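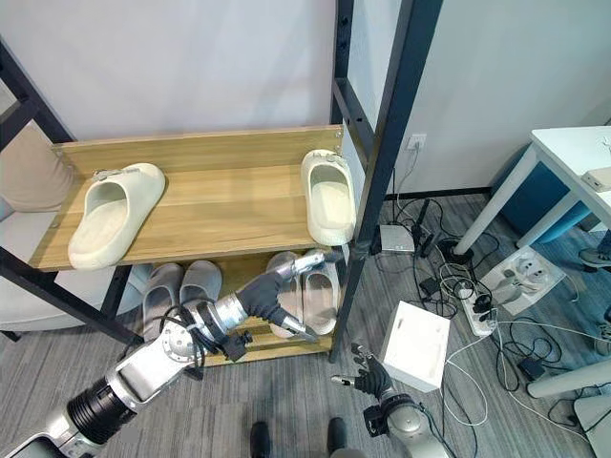 Ticket: right hand stops short on release, shoe rack cell, Altendale
Opened: January 2, 2024
Status: closed (but see the bottom, I left one thing open)
Unit: Stirnumon upper body, both hands
Controller: Nultgate

OK, I'm opening this one properly because I've been living with it for a while and just working around it, and that has caught up with me. The job in this cell is simple. Slides and slippers on a two-tier rack, pick one up by the strap, put it down next to its partner, back off, next one. The left hand does that all day long and I never think about it. The right hand picks up fine and then doesn't want to let go! It opens most of the way and quits, and when the arm backs off the slide comes along for the ride, sometimes a little, sometimes right off the shelf and onto the carpet.

It's worse on the bottom shelf. I noticed that early and then managed to ignore it for ages, which I'm a bit annoyed about, because it was the best clue I had.

What the log says: "target not reached, hand R, digit 2", then the same line for digit 3 a moment later. No overcurrent, no temperature warning, no lost packets. The controller gives up waiting after the release timeout and moves the arm anyway. Whoever picked that default, I'd like a word with them, but fine, it's the default.

First things I tried (skip this if you only want the fix)

Power cycled the hand. Good for a handful of releases, then right back to it. I think that was just luck.

Re-homed all the fingers from the Nultgate service page. It homed without complaint, every finger. The fault came back on the first lower shelf pick after that.

Checked the hand connector at the wrist. Seated, latch closed, pins straight. I unplugged it and plugged it back in anyway, because you always do.

Loaded the left hand's settings into the right hand. Do not do this. The thumb offsets are mirrored and the thumb went somewhere I did not enjoy watching. I hit the stop, put the old file back, and had a coffee. No damage, but I did go over the thumb joint afterward to be sure.

Raised the motor current limit for the fingers to 700 mA. It helped! The fingers opened further, and for an afternoon I thought I was finished. Then it dawned on me that if more push makes it open, something is holding it shut, and I was only bullying my way past it. So I put the limit back where it was before I cooked anything.

Next I parked the hand over a clear bit of table and ran it open and closed with nothing in it, watching from close up.
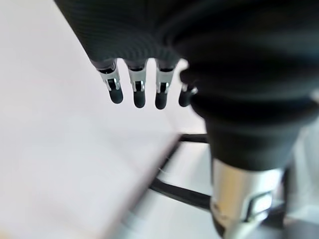 Release travel looked perfect in that position, every single time, and I sat there grumbling at it. With the wrist hanging straight down the hand just works. So I started going over the outside of it, and the knit covering was the first thing I went for, because it comes right down to where the fingers start and it gathers in big folds farther up the sleeve. If that fabric creeps toward the silver joint pieces it could easily get in where the finger pivots. I pulled it back, smoothed it out, ran the test again, same result: perfect on the table, no good at the rack. I also wiped the black rubbery tips with a damp cloth in case they were just tacky and hanging on to the straps. They did come up cleaner, but the fault didn't change, and a sticky fingertip wouldn't throw a "target not reached" line in the first place.

So: good hanging straight, bad when reaching. That should have sent me to the wrist right away. To get at the lower shelf, the right arm has to come in low and forward with the wrist bent back and turned quite a lot, and that's the pose that pulls on everything running past the wrist joint. The top shelf needs much less bend. There was my clue, finally.

I held the arm in the lower shelf pose with the brakes on (brakes on, and drive power off, please, your hand is in there) and felt along the cable bundle. Tight as a guitar string. The tie closest to the hand had been pulled down hard, and the one behind it too, so there was no slack at all between them. When the wrist bends, the bundle has to get longer from somewhere, and it was getting it by dragging on the loom where it goes into the back of the palm. Inside, the loom was pressing on the return side of the two middle fingers. Two middle fingers, digit 2 and digit 3. Felt pretty good about that one.

And yes, I was the one who tied it. I swapped the loom over after we moved the cell from Makhubela, and I remember being proud of how tidy it looked. Lesson learned.

What I did about it

Cut the two ties nearest the hand. Side cutters, flat face toward the cables.

Bent the wrist to its far limit by hand in both directions and let the bundle find its own length. It took up a surprising amount.

Put new ties on with the wrist still bent, snug enough that the bundle can't flop but loose enough that I can slide it through with two fingers. If you tie it with the wrist straight you'll be back where I started.

Left a small loop standing off the housing. It looks messier. It can stay messy.

Opened the palm cover, moved the loom back into its channel, closed the palm cover. There was a shiny spot on the jacket where it had been rubbing, but it hadn't gone through. I put a wrap of cloth tape over it.

Re-homed the hand once more, with the wrist straight, then saved.

Then I went back to the rack and ran both tiers.
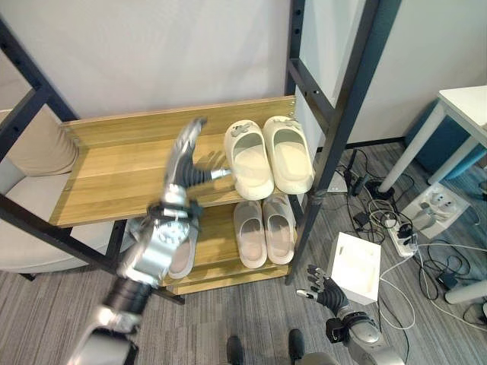 Left hand over the top shelf, right hand held open and low by the upright.

One more change while I was in there. I added 20 milliseconds of wait after the fingers report open, before the arm starts to back off. Strictly speaking it isn't part of the fix. The straps on the thicker slides have some spring in them and I like giving them a moment to settle off the fingers. You won't notice it in the cycle time, I certainly don't.

I also switched the release timeout from "continue" to "hold and alert". With the old setting the arm carries on even if the hand tells you flat out that it isn't open, so a wiring problem turned into shoes on the floor and I went chasing grip problems for days. Now it stops and beeps at me. It's an annoying beep and I approve of it. The setting lives under Hand, Timeouts, and you have to change it for each hand separately (I did the right one, closed the page, and wondered why the left one hadn't changed, so there you go).

Test after the repair: 2000 open and close cycles on the right hand, with the wrist stepping between straight and the lower shelf pose. Not one "target not reached" line. Then a long session of real picks on both shelves, pinks, creams, grays, the lot. It set one slide down a bit crooked on the top tier, but that's a placement thing, the hand was open when it left. I've made a separate note for that so it doesn't muddle this ticket.

I felt the ties again after all that and they hadn't crept. I'm going to check them again in February, and if they've held, I'll quit fussing.

Somebody left a comment on the ticket this morning, so I'm pasting it in with my reply.

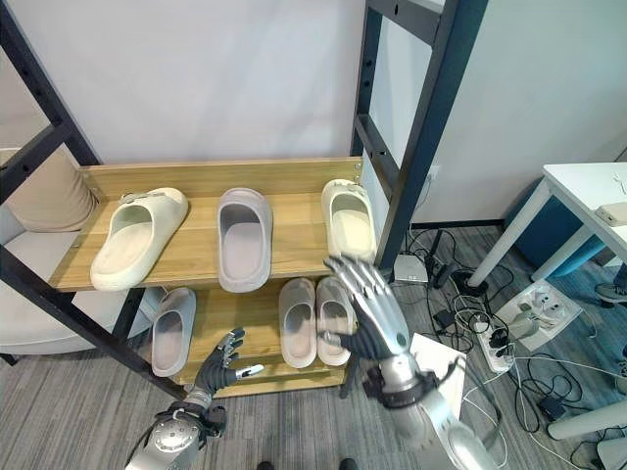 Do I need to recalibrate the whole arm after redoing the wrist ties?

Only the hand needs re-homing. The ties don't touch the arm joints or their encoders, so the arm calibration stays as it was. If you had to take the hand off its flange, that's a different job and you should run the tool offset routine too. I kept mine bolted on and the offset came out the same as before.

Notes for whoever gets this next

If you see "target not reached" on one hand only, and it comes and goes with the arm position, go to the cables before you touch a single setting. I'd have saved myself most of this ticket. The quick check is to put the arm in the pose where it fails, drive power off, brakes on, and pinch the bundle just behind the wrist. It should give a little.

Don't leave the current limit turned up as a way of getting through the shift. I know it's tempting, it tempted me.

Spare ties are in the drawer under the bench, in the same bag as the cloth tape. I used the last of the wide ones, so it's the narrow kind until the order comes. They're fine for this, just don't crank them.

The left hand's bundle has more slack than the right one ever had (I must have been in a hurry that day, lucky me), so I left it alone.

Still open: the Nultgate service page keeps showing the old fault for hand R even after I clear it. The log itself is clean, and it goes away if I reload the page and wait 5 seconds, so I think the page is just holding on to an old value. I've sent that to Stirnumon support along with the log from before and after the repair, and I'll add their answer here when I get one. Closing the hand part of this.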